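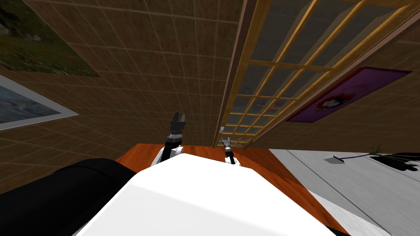

Ticket 216: Lemon curd catches on the bottom of the Stirer bowl
Opened: August 26, 2019
Product: Stirer heated mixing bowl, standard paddle
Reported by: Remigiusz Walczak, Grostville
Status: Closed, recipe card to be revised

Curd made to the printed card sticks in a ring near the center of the bowl and comes out with small pieces of cooked egg. The user has made the recipe twice with the same result. Paddle fit was checked first. Before the paddle goes in, both prongs of the clip have to be open and pointing up, the same way the fingers sit on the black gripper in the render. If they are closed, the paddle rides high and does not scrape. User confirmed prongs open, paddle seated, click heard. Fit ruled out.

Details from user
Ingredients: whole eggs, extra yolks, 96 g sugar, juice and zest of 2 lemons, cold butter in cubes.
Heat setting: medium, per card.
Speed: low, per card.
Lid: on for the whole cook.
Butter added: at the start, with everything else.

Step 1
Asked user to run plain water at medium for the usual cook time and check it with a separate thermometer. Reading matched the display. Heater and sensor OK.

Step 2
Asked for a photo of the paddle edge. Silicone is even, no nicks. Edge touches the bowl all the way around when turned by hand. No replacement part needed.

Step 3
Asked how the eggs were mixed. User cracked them straight into the bowl, added sugar, and left it standing while juicing the lemons. Sugar left on yolks without stirring forms firm grains that do not dissolve well. This accounts for some of the lumps. It does not account for the ring.

Step 4
Test batch in the Holunari kitchen, same quantities. Eggs and sugar whisked smooth before the heat was turned on, juice added, heat on low. Butter held back until the curd coated a spoon, then stirred in off the heat. No ring. No egg pieces. Texture a little loose while warm, set normally in the fridge.

Step 5
Repeated at medium with the lid on, everything else as in step 4. Ring came back. Lid off at medium: thin film only, wiped away with a sponge.

Cause
Medium heat is too high for a batch this small. The lid makes it worse. The card was written in July for the larger Ngau bowl and carried over without a retest.

Reply sent to user
Use low heat, lid off. Whisk eggs and sugar together first and do not let them stand. Add butter last. Pass through a sieve if you leave the zest in during cooking. For the stuck ring, soak the bowl in warm water with baking soda and do not use a metal scraper.

User response
Third batch smooth. Asked whether lime juice can be swapped in. Yes, same amount by weight.

Remaining
Revise curd card, heat and lid lines. Check the pastry cream card for the same error.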